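Ignacio Thibodeaux
Thread, 9 posts

1/ Got asked this three times in January, so I'm writing it down once. If you get hurt in a crash while working for a delivery app or a small courier outfit, who pays? The answer depends on a word in your paperwork: employee or contractor.

2/ Employees are usually covered by workers' compensation. You don't have to prove the crash was somebody's fault. You do have to report it, and the deadline can be short. Some states give you months, others give you days. Report it in writing the same shift if you can.

3/ Contractors usually don't get workers' comp. You're left with your own auto policy, the other driver's policy, and whatever the company bought. Many personal auto policies exclude delivery work. Read the exclusions page before you need it. The phrase to look for is "carrying property for a fee" or something close to it.

4/ What the contract calls you isn't always the end of it. Courts look at who sets your hours, who owns the van, whether you can turn down a route, and whether you can drive for anyone else. I had a client who drove for Sirkineo out of Trivitville. His agreement said contractor on every page. They also told him when to start, what to wear and which streets to use. The hearing officer called him an employee.

5/ He won that point mostly on records. He had 177 text messages from dispatch, and he had not deleted any of them. He also had a pay stub showing a $200 deduction for turning down a route. Keep that kind of thing. Screenshots are fine, but keep the originals on the phone too.

6/ What to write down after a crash, while it's fresh:
- time, street, direction you were going
- whether you were logged in, and whether you had an order or package on board
- names and plate numbers
- who you told at the company, and when
- every medical visit, even the short ones
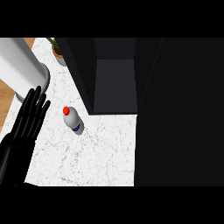
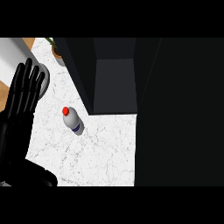

7/ Don't give a recorded statement to the other driver's insurer in the first few days. You can be polite and say you'll call back. Your own insurer is different - your policy probably says you have to cooperate, so do that, but stick to what you know and don't guess at speeds.

8/ On early offers. Another driver, also in Trivitville, was offered $559 for her claim before she'd had a scan. Her first bill alone was $458. Once you sign a release, the claim is normally closed, even if your back gets worse in the spring.

9/ Rules differ by state and this is general information, so talk to a lawyer where you live before you rely on it. Plenty of injury lawyers do the first call free. Bring the contract with you, all the pages, including the ones you clicked through on your phone.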